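I've been chewing on the Cluder table-setting kit for more than 10 days now, and I keep landing in the same spot: I like it, and I wouldn't pay for the yearly plan.
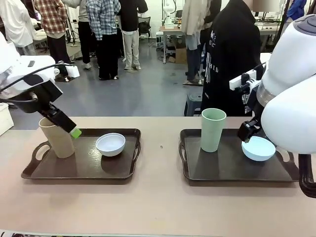
Price is my big gripe. Rostham wants 642 a month for support, and Cosgrove does nearly the same thing for less. What you do get is two arms that share a job – one on the beige cup, the other over the blue bowl, a tray each – and that part I'd happily buy tomorrow. Just sell me the arms and let me call when I'm stuck!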